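Early Childhood Studies, Unit 6: Pretend Play and the Beginnings of Conversation
Lecture notes, second half of semester
Lecturer: Jurgita Mockus
Tutors: Ha-neul Sun and Jasper Van den Broek

Welcome back, everyone, and thank you for the very lively tutorials before the break. A few of you asked for the notes to be fuller this time so you can listen instead of scribbling, so I've written these out more or less the way I'll say them. They're long. Bring a cup of tea and a pencil for the margins, and please forgive the places where I wander off, because I do that in the room as well.

Last time we finished with the toddler who holds a block to her ear and says hello into it. I'd like to start from her again. What interests us this week is the talk that gathers around an action like that one, and how the talk changes between the second birthday and the start of school. Pretending is a lovely window onto language. A child who is pretending has to let other people know what is going on in her head, and she often has to do it quickly, before her playmate walks off with the teapot.

1. What counts as pretending

We'll use a fairly plain definition. A child is pretending when she treats an object, a person or a situation as something other than what it is, and shows some sign that she knows the difference. The second part matters. A baby who chews a wooden carrot isn't pretending to eat it. She is finding out about wood. A two-year-old who holds the same carrot a little way off, smacks her lips and looks up at you with a grin is doing something else altogether, and I hope by the end of this unit you'll spot the grin from across a yard.

The signs to look for in your observations are fairly homely ones: the exaggerated gesture, the sound effect, the sideways look to check that you've noticed, the action that stops short of the real thing. Children give these off in clusters. If you have only one of them, write it down and leave the question open. Jasper is very firm about this when he marks, and I agree with him.

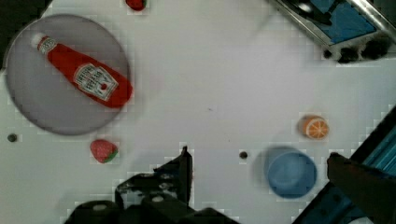

The other thing to say about definitions is that they get untidy at the edges, and you shouldn't lose sleep over it. Is a child who feeds her doll with a real spoon pretending with the spoon, or only with the doll? People have written whole chapters about that. For our purposes, describe what she did and what she said, and put your interpretation in the right-hand column where it belongs.

2. Props that look like the thing, and props that don't

Toys vary a great deal in how closely they copy the world. At one end you have the tea set and the bottle of tomato sauce with a proper label on it. At the other you have the stick, the cardboard tube and the gumnut, which can be anything by lunchtime. We call the first kind realistic props and the second kind open props, and most of what you'll find in a preschool room sits somewhere in between.

Younger children generally lean on realistic props. A toy strawberry tells you what to do with it, and that is a great help when you're just getting started and haven't many words to spare. The script comes with the object. You put it on a plate, you offer it to somebody, somebody says yum. Watch a group of two-year-olds at the play kitchen and you'll hear a lot of single words and a lot of "here you go", and the whole exchange may be over in a few seconds.

Older children can do without so much support, and then the talk gets longer, for a reason that I find rather charming. If I hand you a toy strawberry, I don't need to explain. If I hand you a gumnut, I have to say "pretend this is the strawberry", and you may well tell me that it can't be, it's the baby's medicine, and then we have a negotiation on our hands. Open props call for naming, and naming invites argument. I don't want anyone leaving with the idea that realistic toys are bad, though. I had a student some years ago who went back to her centre and put the whole kitchen corner in the shed, and the three-year-olds were quite bereft.

What you choose depends on who is playing. A mixed room wants a mixed shelf. Children who are learning English as a second or third language often get a good deal out of realistic props, for the same reason the little ones do – the object carries part of the meaning, and the child can join in with a handful of words and be understood. 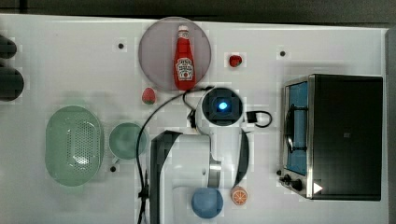 3. Talk inside the play and talk about the play

This is the section I'd most like you to know well, as the written task depends on it.

Listen to two four-year-olds running a café and you'll notice that they speak in two quite different ways. Some of what they say belongs to the story. "Would you like sauce on that?" is the waiter speaking. We'll call this in-role talk. Then there is the talk that stands outside and arranges things. "Now you say you don't like it and I get cross." That is a director speaking, and we'll call it planning talk.

Children slide between the two with astonishing ease, often within one breath, and they mark the change with their voices. The waiter may be high and sing-song while the director is flat and brisk. Some children change language altogether. Ningsih Manurung, who visited us for the guest lecture, played a recording of two cousins who did all their planning in Indonesian and all their shopkeeping in English, and neither of them seemed to find it remarkable.

Planning talk grows steadily through the preschool years. It also uses some of the harder grammar a young child has available: conditionals, reported speech, past tense for things that haven't happened yet. "You were the mum and you were asleep" is a proposal about the next two minutes. I've always been fond of that one. Keep an ear out for it in your placements.

Here is a short extract from the Rondico transcripts, which you'll find in the course reader. The children are both four, and the names have been changed.

Tess: Dinner's ready, come on, dinner.
Omar: I'm not home yet. I'm still at work.
Tess: No, you came home already. You came home and it was night.
Omar: But I was driving.
Tess: Okay, drive. (waits) Now you're home.
Omar: Hello, darling, what's for tea?

Have a go at marking each line as in-role or planning before the tutorial. At least two of them can be argued either way, and I'd like to hear the arguments.

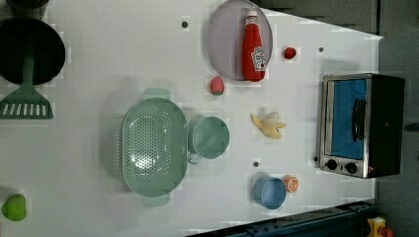

Reading time: 9 minutes

4. Where the adult fits in

Students worry about this more than anything else in the unit. Should I join in? Will I spoil it? The answer varies with the child, the hour and how tired everybody is, but there are a few things I can say with some confidence.

With children under three, a grown-up who joins in usually lengthens the play. You can hold the thread while they look for the next idea. Keep your turns short, leave a good long pause, and let a bit of silence go by before you fill it. Most of us jump in far too early, me included, and I've had the transcripts to prove it.

With older children, try coming in as a minor character. Be a customer. Be the neighbour who has lost her cat. Customers can ask for things and be confused about the menu, and all of that draws out language, but they don't get to run the kitchen. The adult who arrives and asks "And what colour is your plate?" has turned the café into a quiz, and you'll see the children's faces change. If you know the colour already, leave it be.

There are times to stay right out of it, too. If planning talk is going well between children, a nearby adult with a notebook is plenty.

5. Taking a useful observation

Choose one child and follow her for 6 minutes. Write what is said word for word as best you can, and use a dash where you missed something. Don't tidy the grammar. "Her goed to the shop" is precious to us exactly as it stands.

Note the props by their plain names, and note the words the child gives them as well, as the two may be quite different. Record who is within talking distance. Put down the pauses. A rough mark in the margin will do for a pause, and you'll be glad of it when you try to work out who was waiting for whom. 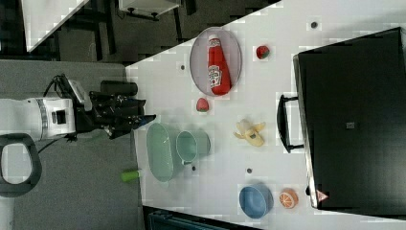

Photo: Hanneke Smits

If you're placed at Ulness, remember that they ask for the observation form to be signed in at the front desk before you go through to the rooms. Those of you at the Sora centre should speak to Ha-neul about the consent letters, which have been reprinted.

6. The written task

Use one of your own observations or the longer Rondico transcript on page 136 of the reader. Identify the in-role and planning talk, discuss how the props shaped what was said, and suggest one change an educator might make to the setting. The limit is 3,000 words, transcript not included. It's due in the last week of August.

Please don't try to cover everything. The best papers I get are usually the ones where somebody has fallen in love with two or three lines of a child's speech and stayed with them patiently. Section 3 above gives you the terms, and the Nasrallah chapter in the reader gives a worked analysis that you're welcome to lean on for layout.

For the tutorial

Bring the marked-up extract.

Think of a pretend game you played yourself as a child and try to recall one line of planning talk from it. Brothers and sisters are good sources, if they'll admit to anything.

Bring one open prop from home, small enough to pass along the table. Nothing breakable, please, and no food – we had ants for a fortnight last year.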